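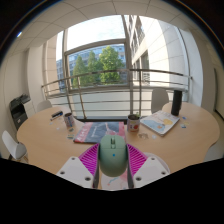
**FOR RELEASE IN NOVEMBER**

# Likska Opens a Worktable With Curves, and Asks Members to Clear It Now and Then

CLUSLOW — Likska, the shared workroom on the upper floor of the old Szulc building, will open its new long table to members and drop-in visitors this November. The table is light wood, has curved edges, and took longer to choose than the building did.

The old table was a rectangle. It had four corners, and most members had met at least one of them at hip height. When Likska asked its 421 members what they wanted in a replacement, 90 wrote back, and the most common request was "round." The second most common was "big." The wavy outline that Clevau, the local furniture shop, drew up is an honest attempt to obey both groups at once.

"We wanted a table where people could spread out," the Likska office said in a statement. "They have. We would now like to discuss the cups."

The discussion has produced a short set of table rules, which take effect on opening day:

- Cups may stay on the table while their owners do.
- Large books and magazines go back on the shelf by 6 p.m., including the ones someone is "still using."
- A mouse and a mouse pad count as one item. Please put them away together, as they seem to lose touch otherwise.

The office has also bought a few desk things for general use. They lean cheerful. Members who had gotten used to the gray and black gear in the old room have described the new look as "a lot," and then asked whether they could reserve it.

The pale green mouse is already the most requested item in the room. It can be signed out at the front counter, along with the cartoon mouse pad, whose cushioned wrist rest has won over several people who said they didn't care for cartoons. 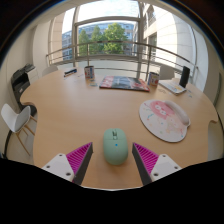 *The green mouse and the cartoon mouse pad on the new table at Likska.*

Drop-in visitors may use the table for up to 3 hours at a time. Members may stay until closing — a privilege the office notes is meant for work, though it has no plans to check. The first 100 visitors in November will get a free coffee, served in a cup they are asked to bring back.

The old table has gone to a good home in Clevau's back workshop, where its corners are said to be useful.

**About Likska**

Likska is a member-run workroom in Cluslow, open to anyone who needs a flat surface and some company. It offers desks by the day or month, a lending counter for small desk gear, and a shelf of large books.

**Press contact:** Likska front office, Szulc building, Cluslow. Calls are answered in the mornings, after the table has been cleared.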